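Home | News | What's On | Community | Contact

Wurkeck reading room opens again on Wednesday

The small reading room on the first floor of the Wurkeck community house will open again this Wednesday at 4 p.m. It was closed during most of October for cleaning and for changing the furniture.

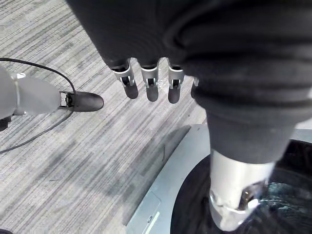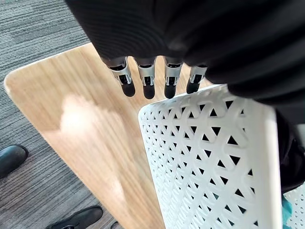

The room now has 53 places to sit, and the old metal desks are gone. Magdolna Pap, who manages the house, said that the visitors asked many times for a warmer room. The carpet stays, after it was washed by the company Sheehan, and the new furniture was chosen to go well with it. The light wooden table with the rounded corner is one of the pieces that came last week, and a white basket has its place there too. Mrs. Pap asks visitors to put returned magazines in the baskets and to leave books on the tables.

The work was paid by the town and by a sale of used books in the spring. At the sale, 80 boxes of books found new owners. The shelves along the corridor will be filled again in the next weeks, so not all the titles can be borrowed on the first day.

Children's hour starts again at the same time as before. Nuria Prieto will read from a collection of Skarnivness island stories, and parents are welcome to stay. A library card is not necessary for this hour. The entrance is still from the courtyard, and the elevator is working.

Comments (3)

tomasz_b: Very good news. Will the newspapers be there again in the morning?

Reader from Mill Street: I liked the metal desks, they were good for writing. But I will come and see.

Ilse: Please more lamps near the window! In winter it is dark there already at four.

Contact the newsroom | Copyright Fluvix Local News | Back to top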